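Plorkildale Finishes Notes
Gallery 2: Pale surfaces and table stock, Mastcombe room
Posted April 3, 2020

The gallery covers the Mastcombe room in its present arrangement, with attention to how light behaves on the table and on the pale rounded pieces that get handled there. It follows the December gallery, which dealt with the floor and the storage wall and can be read separately. Readings were taken with a hand-held meter at table height unless stated otherwise. Colour terms are plain descriptive ones. No attempt has been made to match them to a paint chart, and anyone who needs a chart reference should take it from a physical sample in daylight.

Pale curved surfaces

A matte or near-matte surface in white or light grey has very little colour of its own, so most of what is seen on it comes from the room. On a flat panel the effect is even and easily overlooked. On a curve, each part of the surface faces a different direction and picks up a different part of the surroundings. The side facing the light goes to white. The side facing away takes its colour from whatever is behind it, and in a room with brown or charcoal furnishings that will be a brown or charcoal grey.

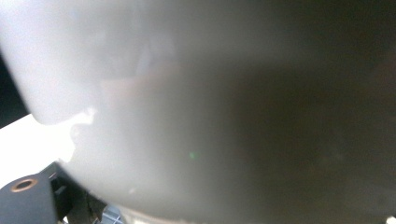 Pale rounded surface at very close range. White at left, light grey through the centre, brown-grey to near black at right.

The cool and warm greys can sit close together on one piece. A bluish grey generally indicates sky light, and a beige or faintly pink grey generally indicates light that has come back off timber tones, card or skin. Neither is a fault in the finish. Staff who grade pale stock by eye should rotate the piece through a full turn before recording a discolouration. A tint that stays in the same position in the room while the piece turns is a reflection. A tint that travels with the piece is on the surface and should be written up.

Blown highlights are a separate matter. Where the light source is low and strong, the lit edge of a curve and the table beside it can both go to plain white, and the boundary between them becomes difficult to judge. For edge inspection the blind on the window side should be brought down to the second mark. The slats are tilted up, so that light goes to the ceiling first. This costs a good deal of brightness but restores the edge.

Table surfaces

The room was re-tabled over the summer break. The old tops were a glossy off-white and gave poor separation against pale stock, particularly late in the day. The replacement tops came through Jabłońska, who supplied three finishes for trial: a mid grey, a dark walnut tone and a light beige wood grain. The mid grey gave the best separation and was disliked by everybody who had to sit at it. The walnut tone showed dust within an hour of wiping. The light beige was adopted as a compromise and has been satisfactory.

The grain on the beige finish is fine and close, and it runs in one direction only. Tops have been installed with the grain parallel to the long side so that adjoining tables read as one surface. Where a table has been turned to clear the doorway the join is visible, though it has no effect on use. Edges are square with a small radius at the corners. 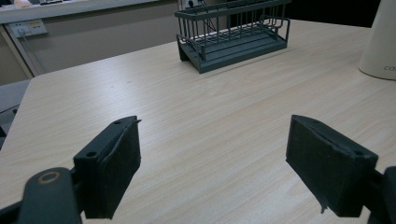

Sheen is the main variable with this finish. Measured square on it is low, and at working distance the top reads as flat. At a shallow angle it climbs quickly and a soft bright band appears across the table in line with the window. The band moves with the viewer. It can be reduced by sitting with the window to one side, and it is worth setting out the chairs accordingly at the start of the day, as they tend to drift toward the heater.

Meter readings at table height, blinds open, mid-morning, overcast:

Window end of table: 825 lux
Door end of table: 400 lux

With blinds at the second mark the window end falls below the door end. This is expected, as the door end has the ceiling fitting directly over it. The two ends can be brought closer together by leaving the blinds open and switching on the window-side fitting as well, but the mixed light makes pale stock harder to grade and the practice is not recommended. One source at a time gives more consistent results, even when it is the dimmer one.

Cleaning of the beige tops

Wipe along the grain with a damp microfibre cloth and a neutral detergent, then go over once with a dry cloth. Circular wiping leaves faint arcs that show in the sheen band and nowhere else. Adhesive residue comes off with isopropyl alcohol on a folded cloth. Citrus-based removers have been withdrawn from the room. They soften the residue well enough but leave a film, and the film then picks up lint.

Abrasive pads of any grade are not to be used. One top has a dulled patch at the door end from a scouring pad, and it will stay dulled until the top is replaced. A felt square is kept over it.

New tops should be left 24 hours after installation before they are loaded. The adhesive under the edge strip is handleable well before then, but two of the first batch were put into service early and the strip crept at the corners. Both were re-glued in place.

Reflections and specks

Small bright points on a pale curved surface have several possible causes: dust catching the light, a nick in the finish, a droplet, or a tight reflection of a lamp. They look alike at close range and at low sharpness. The order of checking used at Mastcombe is brush, wipe, rotate, then loupe. Dust goes at the brush and droplets go at the wipe. A lamp reflection holds its place in the room during rotation. Anything left over is looked at under the loupe and recorded with its distance from the nearest rim. 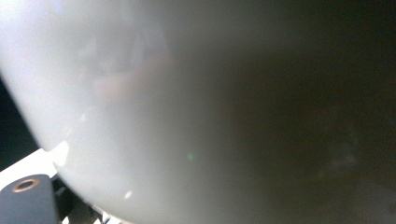 Vertical streaking is commonly reported on the lighter stock and is very rarely in the finish. Blind cords, door frames and the uprights of shelving can all come back as soft light and dark lines when the surface has even a slight sheen. The test is a sheet of plain white card held upright between the piece and the suspected source. If the lines go, they were reflected. The card should be uncoated -- a coated card introduces its own highlight and the test has to be repeated.

Blotches with diffuse edges need more care. A warm patch on a cool grey ground may be a reflection of a hand or sleeve, and graders wearing light clothing will often produce one without noticing. Grey dust coats are on the hook beside the door and should be worn for grading in preference to the white ones. Where a warm patch survives the coat and the card, it goes on the sheet as "tonal, warm" with its approximate size, and the piece is set aside for a second look in the morning.

Rims

The rim of a curved piece is normally brighter than the area just inside it. On a matte surface this is a shallow-angle effect and will be seen on sound stock. It should be continuous. A break in the bright line, or an isolated glint that does not slide along the rim as the piece is tilted, is worth a fingertip check for chipping. Cotton gloves should come off for this, since they pass over a small chip without catching.

The dark side of the same piece cannot be inspected in the same position. With a single source the surface runs off into shadow with no clear limit, and there is little to be gained by staring at it. Turn the piece a half turn and treat it as a new view, with a new line on the sheet.

Sheets and samples

Grading sheets for the Mastcombe room are in the blue folder, with spares in the drawer under it. The Grulum sheets have a different column order and should not be mixed in. Finish samples for all three Jabłońska tops are held at Plorkildale and can be borrowed for a week at a time. The mid grey sample is currently out.

Corrections to the light readings should go to Lovisa Sundqvist, with the time of day, the blind position and the meter used. Readings taken by phone app are not being added to the table.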